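**Ticket 969 – Desk organizer, drawer binds on right side**

Status: closed, one follow-up open
Site: Lenham, upstairs workroom
Item: Van Loon low acrylic organizer, smoke tint, single drawer with dividers
Reported by: front desk, Britville
Handled by: Lotte De Bruijn

## Reported problem

Drawer stops partway out and needs a second pull. Going back in, it rides up on the right and has to be pushed down by hand before it closes. The reporter also says the whole unit walks forward on the table when the drawer is opened quickly. Contents at the time were paper clips, binder clips and spare pen refills. The unit was sent over to Lenham empty, with the drawer taped shut.

## Log

**Thursday, 9:20.** Tape removed. Adhesive residue on the top panel and the front lip, wiped off with soapy water and a soft cloth. No alcohol or glass cleaner on this material, see the older ticket about crazing on the letter trays.

**9:45.** First test on the bare workroom table. Drawer binds as reported. Table has a slight crown toward the middle, so the result is not worth much. Put a white foam board over the top to get a flatter surface and to make dust and chips easier to spot.
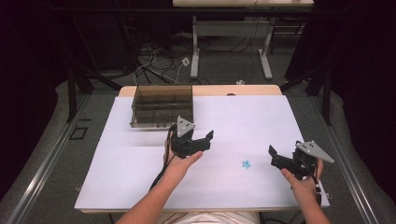 Repeated the test with the case square to the front of the table, then turned a quarter. Binding is the same in both positions, so the surface is ruled out. Foam board stays on for the rest of the job.

**10:10.** Drawer out completely. Checked the following:

- Case floor: fine grit along the right wall, plus one bead of hardened glue about 3 mm long near the back.
- Drawer underside: light scratches on the right, matching the position of the bead. Left side clean.
- Dividers: all seated, none leaning. One rattles when the drawer is shaken but does not stand above the side walls.
- Knob screws: both loose. The screw heads sit inside the drawer and were not touching anything.

**10:30.** Glue bead removed with a plastic scraper. It came off in one piece. Do not use a blade here, the floor panel marks very easily. Grit brushed out, then case and drawer washed in lukewarm water and left on a towel.

**11:50.** Both parts dry. Drawer refitted and cycled 120 times by hand, empty. No binding after the first few strokes. Right side no longer rides up on closing.

**13:15.** Loaded test with the clips and refills from our own supply closet, spread evenly. Runs freely. With everything moved into the right-hand compartments there is a faint scrape in the last part of the travel, but the drawer closes without help. Within what I would expect from a drawer with no runners.

**13:40.** Knob screws tightened by hand. They are a plain machine screw with no washer, so the load goes straight onto the acrylic. Stopped as soon as the knobs quit turning. A pair of nylon washers would be better, added to the next Tukness order.

**14:05.** Emptied again. Final check of drawer action and front panel before packing.

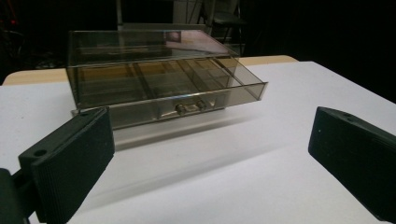

## Cause

Leftover glue on the case floor, most likely from assembly, with grit collected against it. The drawer was climbing over the bead on its right side. The loose knobs were a separate fault and probably came from people pulling harder to get past the sticking point.

The walking is a third matter. The case is light and has no feet. Four clear bumpers under the corners should hold it on a laminate desk, but Britville will have to fit them on site, as they tend to peel off in transit.

## Instructions for Britville

1. Fit the bumpers from the envelope in the box. Degrease the corners first and leave the unit alone for an hour.
2. Keep heavy items toward the middle of the drawer.
3. Clean with soapy water only.
4. If a knob starts to spin, tighten it with your fingers and stop there.

## Open

- Nylon washers, ordered from Tukness, not in yet. Lotte to send them on by internal mail.
- Britville has 5 more of these organizers from the same delivery. Please run a fingertip along the case floor of each one and report any bead on this ticket.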